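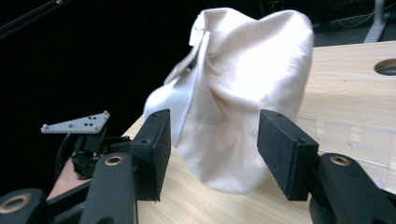

The open day at the Ziltwood works in Brerkska ran from 9 in the morning, and we were on the second tour. Entry was free, but you had to put your name down at the gate.

The first stop was the fabric room. Satin is the main business here, mostly cream and white, sold for linings, table covers and bedding. Customers can ask for a plain hem or a double-turned one. The double-turned hem costs more and takes longer, and our guide said most hotel orders ask for it. Satin creases easily, so finished pieces are pressed again just before packing.

We handled a few samples. The heavier satin falls in wide folds and holds them. The lighter one slides off the table if you let go of it. Visitors could try folding a square to the pattern on the wall, and most of us did badly.

After that we crossed the yard to Drevwood, which shares the site and makes tables for sewing rooms. The tops are sanded smooth so they won't catch a thread. One model was on sale at the open day price, and two people in our group ordered it.

Lunch was soup and bread in the canteen. The remnant shop next door, run by Zeman, had long lines all afternoon. I bought two cream pieces and a bag of offcuts.

Parking is tight. Bus 79 stops outside the gate, but the last one back leaves before the shop closes. The next open day is planned for November.

Contact us | Copyright October 2025 | Back to top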